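Marmalade month, and a few other things from my kitchen

Well, it's that time again. The bitter oranges are in at Zerkside Market, and if last winter is anything to go by they won't hang around, so I went over early and came home with far more than I could carry comfortably (my arms are still complaining). I've been making marmalade for 26 years now and I still get silly about it every January.

My neighbor Dymphna Keogh swears by soaking her peel overnight. I never used to bother, but I tried it her way last year and the set was so much better that I've had to eat my words, along with more than 8 jars of the stuff. Cut the peel thin, cover it with water, leave the pan alone until morning. The pips go in a cloth bag tied to the handle, and please do squeeze that bag out well at the end!

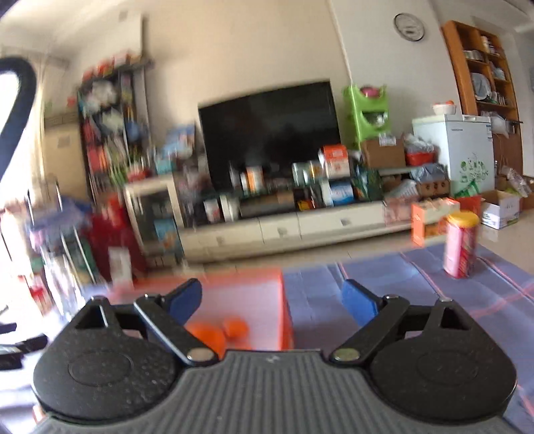
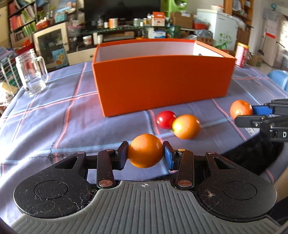 Swap table at Onwood Hall

We're doing the jar swap again, on January 16, 2025, from 2 in the afternoon. Bring whatever you've put up: marmalade, chutney, pickled beets, that odd green tomato thing somebody made last time that I've been dreaming about ever since. Put a label on it with what's inside and when you made it. If you only have empty jars, bring those too, I'm always short of small ones with decent lids.

Tea and toast are free, and I'll have a few copies of my recipe sheet by the door. If you can't make it, drop me a line and I'll mail you one. And if anyone has a spare jelly thermometer, mine has finally given up and I'd love to borrow yours until May.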